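From: Paraskevi Konstantinidis
To: Stornness household list
Date: 07/10/2018
Subject: Re: [stornness-home] Fabric hampers, yes or no?

Martti Hyvönen wrote:
> We've gone through two plastic baskets since March and I'm sick of
> cracked handles. Is anyone using one of those big cloth bags? Do they
> stay up when they're full, or do they just slump in the corner?
> Family of 6 here, so it gets a workout.
> Martti

Hi Martti and all,

We swapped over last year and I'd never go back! Ours is the large beige one from Lambrakis, $42 with the postage, and it stands up on its own once there's a decent load in it. Half empty it does sag a bit, I'll give you that. I fold the top outward into a sort of cuff, so the mouth stays open and the kids have a fighting chance of hitting it from the doorway (they still miss).
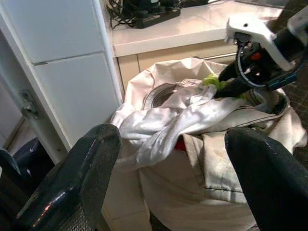

Full bag, top folded out, with the lime green and the shiny pale cloth on top.

The colour gets grubby around the rim, so if Prirkska still do the charcoal I'd look at that first. Mine goes through on a cold gentle wash and hangs over the back fence to dry, and it's come up fine every time, just more wrinkled. Don't put anything damp in the bottom and forget it. Ask me about the swimming towels.

One more thing, I keep slippery stuff for the top of the pile and pull it out first, otherwise it works its way down among the jeans and I'm fishing for it with my whole arm.

Did anyone end up trying the Fera one with the lid?

Cheers,
Paraskevi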